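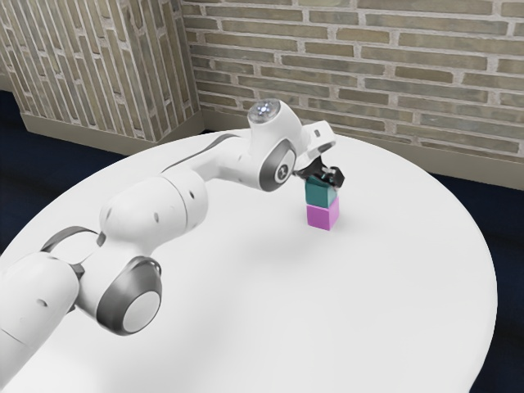 阅读时间:5 分钟

Viklund 仿真套件试用:叠方块谁都会,然后呢

发布于 2020-12-28

先说结论,免得有人拉到最后:如果单位报销,可以买一个月玩玩;自己掏钱的话,我建议再等等。

Viklund 是 Ledis 推出的机械臂仿真套件,卖点是“不买真机也能练抓取”。宣传页上的话很满,说新手一个下午就能跑通全流程,说仿真里调好的策略可以“直接”搬到真机。这类话我听过太多次,所以这回特意拖到试用期快结束才动笔。

安装还算顺利。安装包解压之后占掉不少硬盘,第一次启动要编译着色器,我去烧了壶水,回来进度条停在 81%,又等了一阵才进主界面。主界面是英文的,中文包要另外下载,翻译质量参差,“夹爪”和“手爪”混着用,“关节限位”有一处译成了“联合限制”。

入门任务是叠方块,青绿色的放到粉色的上面,白色圆桌,白色机械臂,背后是砖墙。渲染我没什么可挑的,砖块颜色深浅不一,桌上的影子也柔和,拿去做汇报封面绰绰有余。可是我买仿真软件不是为了看砖墙。桌面除了机械臂就只有两个方块,大小差不多,颜色差得老远,背景又干净,视觉识别在这种条件下做不好才奇怪。官方拿这个任务当门面,我看不出它能证明什么。

真正让我起疑的是接触。夹爪闭合以后,方块几乎没有任何滑动,像是被粘住的。我把摩擦系数往下调,调到很低,抓取照样成功。翻了半天文档,才在附录里找到一句:默认开启“抓取辅助”。关掉之后重新跑自带的示例策略,700 次里成功率明显往下掉,方块有时从指间溜走,有时放下去的一刻把底下那块推歪。掉多少我不写具体数字,我的参数未必最优,写出来对厂家也不公平。但这个开关默认打开,又藏在附录里,我很难当成疏忽。

再说“直接搬到真机”。我手头有一台老的 Candar 六轴臂,借着试用接了一次。导出的轨迹能读,坐标系要自己转,末端速度单位两边不一致,第一次运行我的手一直放在急停上。转换脚本官网论坛里有,是用户写的,官方没有收进安装包。宣传页说的“直接”,大概是指文件能直接拷过去。

优点也得讲几句。软件稳定,连续跑了 9 个小时没有崩溃,内存也没有越涨越高。脚本接口写得清楚,函数命名规矩,批量改方块位置、光照、桌面颜色都很方便。教课的人应该会喜欢这一点,学生不必排队等机器,撞了桌子也不用赔。

价格方面,目前只有订阅,按月或按年,没有买断。基础版只给圆桌这一个环境,想换成货架或传送带,要加购 Hundadix 场景包。问题在于叠方块之外的活儿几乎全在那个包里,基础版用到第二周,我已经想不出还能拿它做什么。把它理解成一个收费的演示版,心里会好受一点。

客服我联系过两次。第一次问抓取辅助,回复很快,内容是让我看附录。第二次问能不能把默认改成关闭,对方说已经记录,会在 1 月的更新里“评估”。到时候改没改,我会在文末补一句。

适合:要给学生上入门课的老师,做汇报需要好看画面的人。

不适合:指望靠它省掉真机调试的人,以及对接触力学有要求的人。

还有一件小事。卸载程序不会删除缓存目录,那几个文件夹得自己去用户目录里找,名字以下划线开头,删之前记得把自己的脚本拷出来,我差点连着一起清掉。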